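4.3 Failure during two-handed cloth lifting

Most of the lost episodes in the Stenville set trace back to one fault, and we only caught it late. The left jaw would report closed while the finger pads were still short of full grip. Drimitz logger wrote the commanded width, not the measured one. So the logs look clean and the cloth is slipping. Not good.

Bright windows made it worse. Glossy coverings too, the Braven tracker loses features on them and the relative pose of the two grippers drifts, in the worst case by 12 mm over 8 s. Patterned cloth helps untill it gets lifted and the shaded side faces the camera. 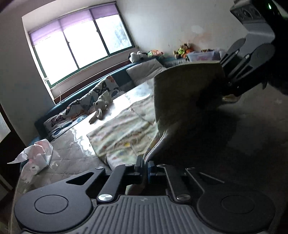 Figure 3. Cloth lift with both grippers, view from one hand-held unit. The raised side of the cloth is in shade; glare on the glossy covering at left.

We dropped every episode with a width mismatch for more than 800 ms. Crude, but it was quick. Montes re-ran the Yule policy on what was left and the early-release failures went down, though corner regrasps still fail and we dont have a good account of why. Firmware patched in August. Episodes recorded before then should not be used for grip timing, position only. Thresholds and the list of removed episodes are in the appendix.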